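Section 4: Laying the mat

Right, you've got the table level (if you haven't, go back to Section 3, I'll wait) and now we get to the part I like best. I've put down a lot of these Ukuvell mats over the years, mostly in brown, and the method hasn't changed much. Set aside an afternoon for the whole job, even though most of it is leaving the mat alone.

What you'll need
- the mat, still rolled
- a soft cloth and a bowl of warm water with a drop of dish soap
- a straightedge, 500 mm or longer
- a sharp knife, if you're trimming
- a few heavy books

4.1 Take the mat out of its tube and stand it on end in the room where it's going to live. Give it a couple of hours. In December, when the courier's van is freezing, I leave mine overnight.

4.2 Wipe down the tabletop and dry it properly. Run your palm over the whole thing with your eyes closed — you'll feel a crumb long before you see it. Any grit left under there will telegraph through as a little bump and drive you up the wall.

4.3 Unroll the mat with the printed side down. Start at the far edge and let it come toward you. Don't drag it.

4.4 Put books on the corners. Old phone directories are perfect if you've still got any kicking around.

4.5 Check the fit. I like a narrow strip of tabletop showing along the near edge so my sleeves don't catch. Clyde Ridgeway, who wrote the first version of this guide, runs his right up flush, and we've agreed to disagree.

4.6 To trim, flip the mat over and mark the back in pencil. Cut against the straightedge with three or four light passes. Keep your other hand well behind the blade.

CAUTION: Never trim the mat in place on the table. The knife will go through sooner than you expect and you'll have a nice long groove in your tabletop. Ask me how I know!

4.7 Take the books off and look across the mat at a low angle. If an edge is still lifting, roll it gently the other way and hold it while you count to 100, then lay it flat again.

4.8 Set a small block down on the mat and nudge it with a fingertip. It should slide without rocking. If it rocks, there's something underneath, so lift that side and have another go with the cloth.
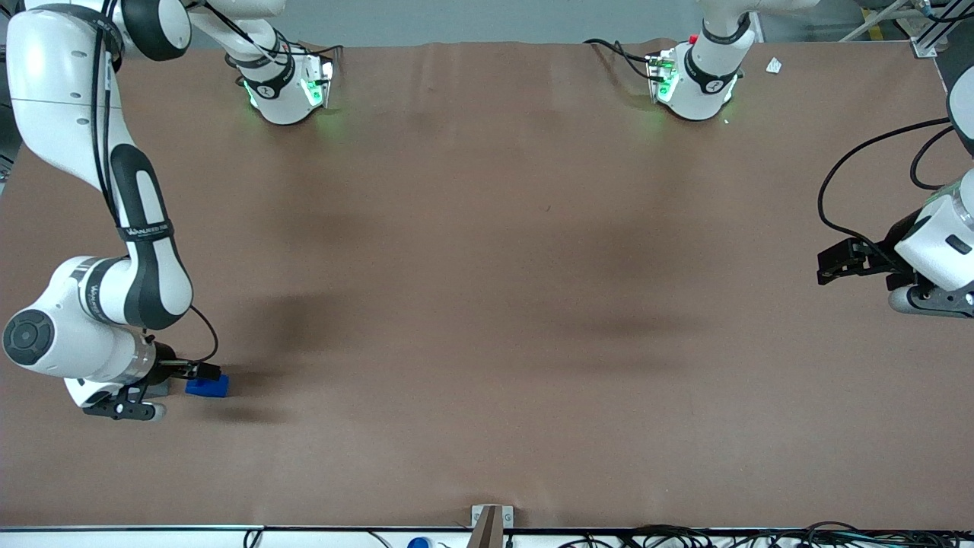 Fig. 4-2. Brown mat down over nearly the whole tabletop, with a small blue block on it.

Note: The colour evens out under decent light. Shadows look soft on the brown, which I find a lot easier on the eyes than the glossy white mats.

Note: Spills come off with the same cloth and soapy water. Skip anything with solvent in it, including the Istex spray I used to recommend. It leaves a pale ring.

4.9 Leave the mat overnight before you put anything heavy on it. Hang on to the tube, too. If you ever move the table you'll want to roll the mat back up, printed side out, and a replacement tube (part 869) is sold separately.

Edge clips are covered in Section 5.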